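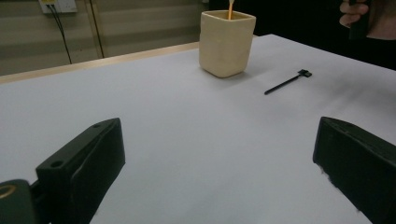
Heriberto Tovar asked whether the hand-held gripper recordings could be relied upon for thin items lying flat on a table, as the February results had covered upright items only.

Fitriani Tarigan replied that 932 demonstrations had now been recorded under the Zarum method, of which 172 involved a thin stick placed near a cup. Each demonstration was labelled by two reviewers working separately. Where the labels differed, the recording was set aside and did not enter the training set.

The meeting noted the following result. When the policy was trained on all accepted recordings, it approached flat items at a lower angle than the February version. Errors in fingertip position of up to 8 mm remained at the moment of closing. The cause was not agreed. Mr Tovar favoured a fault in the calibration routine; Ms Tarigan considered that the timing between the camera and the finger readings should be examined first.

It was resolved that the timing check be completed before any further recording at the Rumcombe laboratory, and that the labelling guide be revised to define a failed grasp. The colour settings were to stay unchanged for the next round.

The request from Villalobos for access to the recordings was deferred. Members asked for a written statement of intended use.

The minutes of the previous meeting were accepted with one correction: item 2, for "Brerano trial" read "Brerano pilot".

Action: F. Tarigan, timing check, report due 30th June.
Action: H. Tovar, revised labelling guide.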